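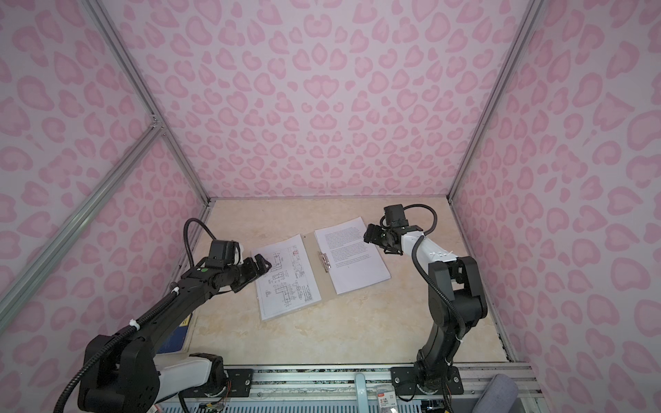

Planner stalls on approach to thin sheets, two-arm cell

torvex_k
Running the Nirnon planner, November build, on a bimanual cell. Task is paper handling: drawings, printed text, a clipboard folder. Free-space moves are fine. When both grippers descend toward the folder, the planner replans until it hits the timeout. Log shows 202 replans in one approach. Collision margin is 10 mm on everything, including the tabletop.

mullion
The margin is your problem. A sheet of paper inside a 10 mm margin is always in collision with the table, so there is no valid grasp pose. Set an allowed-collision pair for fingertips and table during the last segment.

torvex_k
Tried that. Down to 33 replans, still stalls. Wrist view attached.

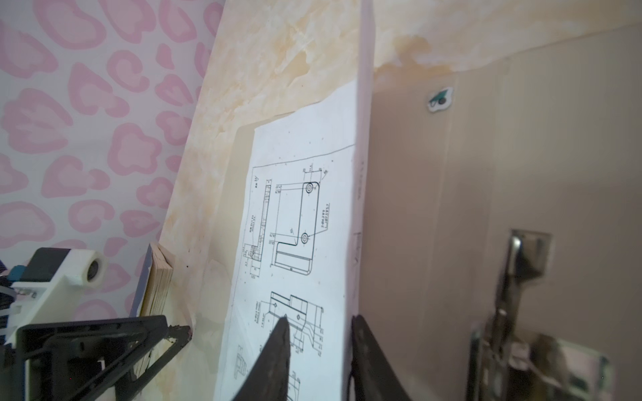

Wrist camera, drawing sheet with the gripper fingers at the bottom of the view.

pell_grid
I don't agree that it's the margin. Look at the fingers overlapping the sheet. If you build the obstacle map from that camera without a self-filter, your own fingers become obstacles. The other arm's gripper can get in too. Celtitz has a mask node for this.

mullion
The Celtitz mask only covers the arm that carries the camera. And a map problem wouldn't drop from 202 to 33 on a margin change.

pell_grid
It would if there are two faults. Freeze the map before descent and compare.

torvex_k
Froze the map at the pregrasp pose. Zero replans on the left arm. Right arm still stalls, same joint each time.

mullion
Check the time sync on the right arm. If joint states arrive late, the filter masks the wrong pixels.

torvex_k
Right arm joint states are 138 ms behind its images. Left is under 10. Looking at the driver now.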